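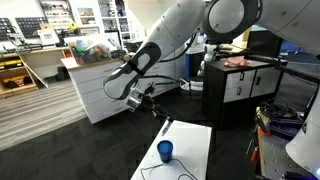 Keep the Paper Form

The town library in Grandholm stopped taking paper applications for library cards in September. If you want a card now, you fill out a form on a screen, confirm it by email, and pick up the card at the desk. The same month, the clinic on Arnon Street took the clipboards out of its waiting room. New patients get a link by text message and are asked to finish before they arrive.

I think both places made a mistake, and I think it is one that a lot of other offices are about to make.

I don't dislike computers. I pay my bills online and I file my taxes online. For something I do every month, a saved password and a few clicks beat a stamp. But most forms are filled out once. You apply for a library card once. You enroll a child in a school once, or once per child. For a thing done once, the time spent making an account is often longer than the time spent on the form.

The old library application was one side of one sheet. It asked for a name, an address, a phone number and a signature. The new one has 12 screens. One of them asks how you heard about the library. Another asks you to choose a username, which you will need if you ever want to change your address, and which you will have forgotten by then.

Paper has a limit built into it. When a form has to fit on a page, somebody has to decide what matters. Each added question takes space away from another one, and a second page costs money to print and time to read. On a screen there is no such limit. A department that wants to know one more thing just adds a field and marks it with a red star.

Paper also lets you see the whole job before you start. You can turn the sheet over and learn that you will need your insurance number and the date of your last tetanus shot. Online, you find that out on screen nine, and when you come back from looking in the kitchen drawer the page has timed out. I lost nearly 40 minutes to this when I filled out the clinic's form for my mother. The second time through I wrote all her answers down first, on paper. 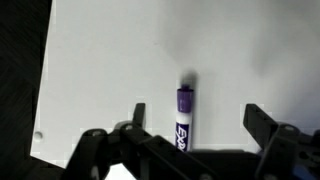
Photo: Eren

People who run offices will say that paper has to be typed in by somebody, and that handwriting is hard to read. Both are true. I worked the front counter of a county permit office for 14 years and I typed in a great deal of bad handwriting. Sevens looked like ones. People wrote their birthday where the date of application should go. It took time, and I can see why a manager would want that time back.

The time hasn't gone away, though. It has moved to the public. The applicant does the typing now, along with the checking and the correcting, and does it without training on a form seen for the first time. The office counts this as a savings since the hours no longer show up on its payroll.

There is also the matter of the margin. People write in margins. At the permit office we would get notes like "gate sticks, please use side door" or "my husband passed in the spring, his name is still on the deed." There was no box for those things and they mattered. An online form takes a phone number in the phone number box and rejects anything else. If your situation doesn't match one of the choices in the menu, you pick the wrong one and hope somebody calls.

Some people can't use the online form at all. My mother has no email address. She has a good phone that she uses for calls. The library's answer is that she can come in and a staff member will sit with her at a computer, and I am sure they would be kind about it. But she used to be able to do this by herself, with a pen, in a couple of minutes.

Rolluscombe, the next town over, kept both. The form is on the website, and there is a stack of the same form at the desk, one page, with a pen on a string. Whatever comes in on paper gets typed up at the end of the day. The library there is smaller than ours and open 30 hours a week, so I don't accept that Grandholm can't manage it.

What I would ask for is modest. Any public office that puts a form online should also print it. If it is too long to print, it should be made shorter. The clinic could put the clipboards back out tomorrow.

October 18, 2023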